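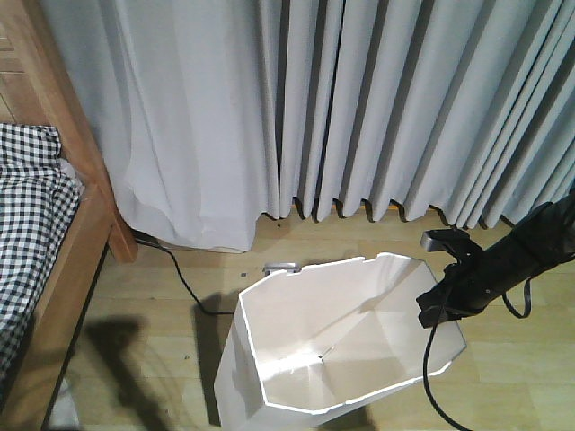
We use cookies to make this site work. By continuing to browse you accept our cookie policy.

The Tusto open bin, three months on
By Ryan Whiteley
8 August 2018
Print | E-mail | 7 comments

I have owned more bedroom wastebaskets than a grown man should admit to, and most of them were bad in the same way - too tall, too narrow, and forever lying on their side by morning. So when my sister mentioned she'd picked up a Tusto at Salcedo and was really quite fond of it, I drove over that weekend and got one too. I've been meaning to write it up ever since April.

It's a plain white thing with the corners angled off, open at the top, and that's all there is to it. No lid, no pedal, no little ring to hold the bag. I was worried the white would look like something out of a dentist's office, but next to a pale wood floor and our long gray curtain it looks soft and tidy, and my wife (who chose the gingham for the bed and has firm opinions on what goes near it) has let it stay, which I count as a very good review all by itself!

The shape is what I like best. A round bin never sits nicely against anything, and a square one finds your shin in the dark. With the corners taken off I can tuck it up close to the bed and still get past it in my socks. The wide top is a kindness as well, especially if you throw tissues from the pillow like I do and your aim isn't what it was.

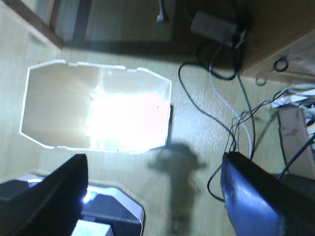 Now for the grumbles. The rim on mine isn't as neat as I'd like. It has a slightly nibbled look when the light hits it, and you'd expect a cleaner edge at the price. It also doesn't hold a great deal, so if you're clearing out a closet you'll be up and down the stairs all afternoon. And any bag you put in it will show over the top, so I've given up on bags and just carry the whole thing out to the big trash can, then give it a wipe with a damp cloth on the way back in.

I did have the Prirnard in the guest room for a while, and my mother still swears by her Muletti, so I've had some chance to compare. The Prirnard is sturdier and I'd pick it for a workshop or a garage. The Muletti is handsome but the lid squeaks, and in a bedroom at midnight that matters more than you'd think. For a corner where you mostly toss receipts, tags and cotton balls, I'd go with the Tusto, and I'm thinking of getting a second one for the landing if my wife agrees on the spot.

Share this review: 60 shares
Print | E-mail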